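I came late to the electric pan. For years my friend Vy Tôn cooked half her dinners in one, right at the table, and I kept nodding politely and going home to my stove. Then in October our range quit, the repair guy was booked solid, and I borrowed hers for a weekend (I had it for six weeks, sorry Vy!).

What won me over was the square shape. Toast fits. Four grilled cheese sandwiches fit, if you're a little pushy with them. And you get to sit down while you cook, with everybody reaching in and arguing over the crispy corners.

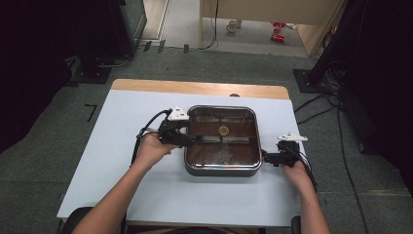 Reading time: 2 min

I like one with a steel rim and a dark, glossy inside, the kind that shows every smear under a bright light. Mine gets a soft sponge and a little dish soap, and I unplug it first – always. Put it in the middle of the table, too, well back from the edge, so there's room for plates and elbows.

Start small. My first try was one silver-dollar pancake, all alone in that big pan, and it told me plenty about where the heat was. Greer Kerr, my neighbor, swears by potato slices. I've moved on to dumplings – lid on, splash of water, don't peek – and the stove has been fixed since Monday. I still haven't turned it on.

Last updated: October

Contact | © Rorklow | Back to top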